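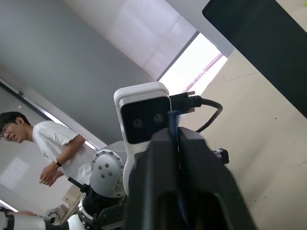
Black one on the wrist, left arm

strapless_wonder
7th August
Want to swap the navy silicone strap on the watch. Rose gold-ish case. Is navy ok with that or go plain black? Got 16 quid to spend, not more. Fodthorpe market has a stall doing Resar ones for 11.

Gordon McKinnon
Black. Goes with everything. Navy just looks like black that's been washed.

amum_amy
Disagree!! Navy and copper lovely together. Leave it alone

strapless_wonder
Rather wear it on the fastening than the colour tbh. Pic of the pin bit

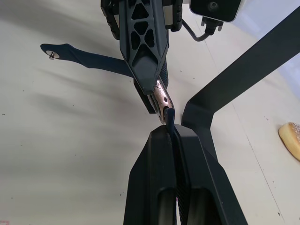 Navy strap, pin with the round washer

tickover
Pin and tuck? Those never bother me, had one 4 years. Do check the pin before you buy a new strap, might only need that doing.

Gordon McKinnon
Hate them. Get a buckle.

tickover
Buckles catch on evrything. Each to their own.

amum_amy
What's the other half like, holes gone baggy?

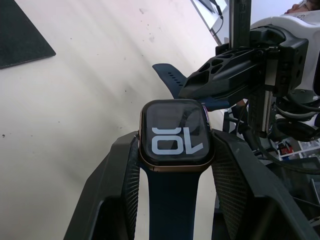
Other end, small holes near the tip. Watch wrong way up, sorry

tickover
Can't tell baggy from that. Poke the pin through each one and see if it grips

strapless_wonder
Will try tonight. Still tempted by teh black

Gordon McKinnon
Told you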